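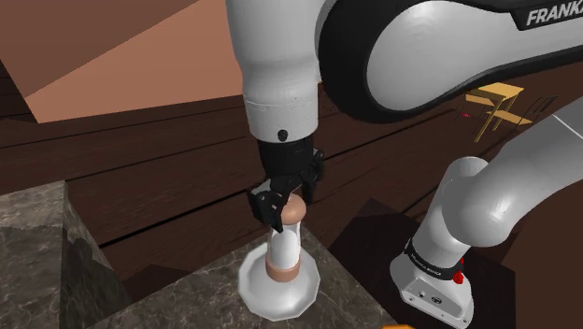
*Simulated Franka arm with the bottle, marble counter*

**Is the Stendon open day okay for total beginners?**

I'm signed up for the robot demo and I've never coded a thing – will I be lost?

**wastitz_147**

Nope! I went in January and just watched the screens. Ask to see the gripper view, it's my favorite. 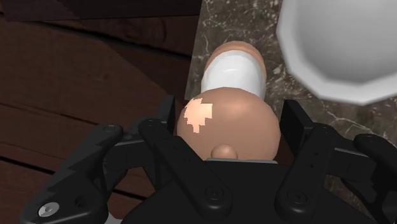
*Looking straight down at the figurine, fingers open*

**dorkstead324**

Parking is bad. Get there early.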